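Changing the radiator valves before the cold comes

14 August 2025

Last winter our gas bill was 3848 for the season, and my wife put it on the refrigerator door with a magnet. So this summer I decided to do something with the radiators. Everybody laughs when I talk about heating in August, but the plumbers have time now and in November they don't answer the phone.

Our apartment has old radiators with simple hand valves. You open them or you close them, and between these two there is not much. I bought thermostatic heads from Peloma, the plain kind with numbers on them and no app. My neighbor Stavros Vukčević has the smart ones and he is happy, but I don't want to change batteries in every room.

The heads I could put on by myself. The valve bodies I could not, because the system must be drained first. For this I called Indira Mudaliar, who did the boiler for my cousin. She worked two days and asked 1460 for everything, with the new lockshield valves included. She also found that the radiator in the small bedroom was half full of black sludge — I had always thought this room was cold because of the north wall.

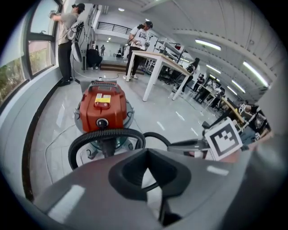
After the filling she showed me how to balance the system. You open the lockshield fully on the farthest radiator and close the nearer ones little by little, so the water doesn't take only the short way. I wrote the number of turns for each room on a paper inside the boiler cupboard. The pressure went down a little in the first week — she said it is normal while the air comes out, and I should bleed the upstairs ones again before I start the heating.

The kitchen still has its old valve, as the new one came in the wrong size. The shop promised to exchange it.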